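Desk/cubby combo units – keep or dump?
Forum: Home & Storage > Desks and Shelving

penia_pat
Posts: 177

OK need opinions fast, pickup slot closes tonight. I've got one of those tall units, cubbies on top, desk surface built in, drawer underneath. White and light gray with the reddish orange inside. Had it since June. Gets used every day but I go back and forth on it. The top cubbies are just dead space for me, I'm short and I need a stool. The drawer on the other hand is great. Deep enough for the stapler, chargers, all that junk.

So do I keep it or go back to a plain table plus a bookcase?

edet_attic
Posts: 19

Keep. Whole point of those is the footprint. Plain table + bookcase eats twice the wall, I've tried it.

jirkmont_dad
Posts: 1,000

Disagree. Combo units lock you in. You want to move the desk to the window, guess what, the bookcase goes too. Mine took two of us and a scraped door frame.

Also cubbies that size are useless for binders. Measure a binder before you buy anything with a grid on it.

edet_attic
Posts: 19

How often do you move a desk though?? Once a year? And you can put bins in for the small stuff. Binders go on the floor of the closet where they belong.

haleo_lane
Posts: 177

We have one too, close to what Pat described. Curved desk part, orange-brown edging, gray wood-grain on the inside of the drawer. I like the color inside way more than I thought I would. All white would show every pencil mark. 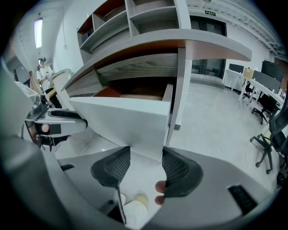

Ours with the drawer open – cubbies up top, some with the reddish-orange backs

My two cents, do the drawer first. Empty it all the way out, wipe the bottom, then only put back what you used this week. Took me one evening and I quit hating the whole unit. After that the cubbies were easy, one kind of thing per hole. Yarn, mail, game boxes.

penia_pat
Posts: 177

Ooh the orange lining, yes, mine's like that in the drawer. Does your drawer stick? Mine catches on the left when it's full.

haleo_lane
Posts: 177

Used to. Too much weight in the front. I moved the heavy stuff to the back and rubbed a candle stub along the runners. Might be different on yours, check if it has metal slides first, don't wax those.

jirkmont_dad
Posts: 1,000

Candle wax attracts dust. Use dry silicone spray. And check the screws on that left side, if the runner is a hair low it'll catch no matter what you put on it. Two minutes with a screwdriver.

edet_attic
Posts: 19

Candle has worked fine in my moms dresser for ever. But yeah check the screws.

penia_pat
Posts: 177

Screw was loose!! Back left. Tightened it, slides ok now, still a bit stiff right at the end. Gonna empty it tomorow and see.

Canceled the pickup. Top row gets the holiday stuff and tax papers, things I only need the stool for now and then.

jirkmont_dad
Posts: 1,000

Fine. Still say table and bookcase. If it's that tall get it strapped to the wall, whatever you decide. Bracket up high, into a stud.

haleo_lane
Posts: 177

Yes to the strap. Pat post the before and after when you do the drawer, I want to see whats in there

penia_pat
Posts: 177

Mostly dead pens. Will do.

Last edited 26/02/2018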